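About Muline Textile Testing

Muline is an independent laboratory that tests knitted and woven fabrics for apparel brands, uniform suppliers and mills. We measure dimensional change, colorfastness, pilling, seam strength and spirality. We do not manufacture, sell or broker fabric, and we hold no interest in any company that does.

The laboratory was started by Rochelle Mahuika and Struan Tosh, who had worked together in the quality department of a knitting mill. Their first contract was a shrinkage study on single jersey for a school uniform supplier. Knits still make up the larger part of our work. Wovens, mostly shirting and light twill, are handled by a separate bench under Alby Hinds.

What we test

Standard submissions are cut, marked and conditioned before any measurement is taken. Samples that arrive in sealed bags are opened and laid flat in the conditioning room until their weight is stable. Clients sometimes ask us to skip this step to save a day. We decline, as readings taken on unconditioned cotton do not repeat.

Laundering tests are run to the cycle count stated in the client's specification. Where no count is given we run 4 cycles and report after the first and the last. Garment submissions are measured at the chest, body length, shoulder and sleeve, and side seams are checked for twist.

Abrasion work is normally run to 2,000 rubs with an intermediate inspection. Higher counts can be quoted on request.

Records and reporting

All results are entered in Waaka, our in-house sample register. Each submission receives a number at the receiving desk, and the number stays with it through cutting, laundering, measurement and storage. Reports list the method, the conditioning time, the individual readings and the mean. We do not issue a pass or fail unless the client supplies the limit in writing.

Retained material is kept for 28 days after the report is sent, then recycled. Longer storage can be arranged before that date.

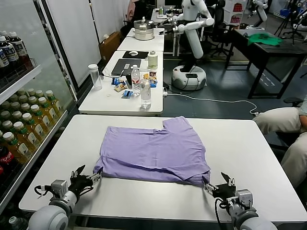 Staff and contacts

Birdie Ferreira manages the laboratory and signs all reports. Wiremu Paewai is responsible for equipment calibration and for the Totis color cabinet, which is used for all shade assessments. Questions about a quotation should go to the receiving desk, with the fiber content and fabric weight included.

Site visits by clients are possible by appointment. The conditioning room is closed to visitors during testing. The annual calibration shutdown is in October, and samples received during the shutdown are logged but not opened.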